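Hi neighbors! I'm Nouhaila, and I'm looking for 15 home bakers to test recipes for a flatbread and pastry book I've been chipping away at for way too long. The working title is *Ouali*, after the street where my aunt had her kitchen.

You don't need to be good at this! I've got friends who bake for a living, and they fix my mistakes without even noticing (Sherif Helmy, I'm looking at you). What I want is people who'll follow the recipe as written and tell me where they got lost.

**What you'd do**

- Bake three recipes at home during October
- Fill in a one-page form for each, messy notes welcome
- Come to a tasting evening at my place, 7 p.m., kids fine

**What you get**

I'll pay back your groceries up to $51, and your name goes in the book. Plus leftovers, obviously.

Please tell me about allergies up front. Almost everything has wheat in it, and 9 of the recipes have almonds. Any oven is okay, even a cranky one. I'd love a few cranky ones.

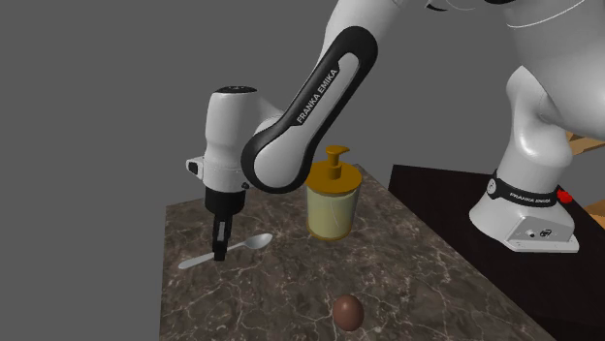
Rolling is the part I most need help with, so tell me what you roll your dough on when you write. Wood, steel, a plastic mat, the kitchen table, it all counts. I'm especially short on people with stone, and a dark brown marble counter with those thin white and tan veins would be perfect, as I want to know how easy it is to spot a dusting of flour on it. Drop a note in the box by my door or text me by the end of the month, and say if you'd like sweet or savory!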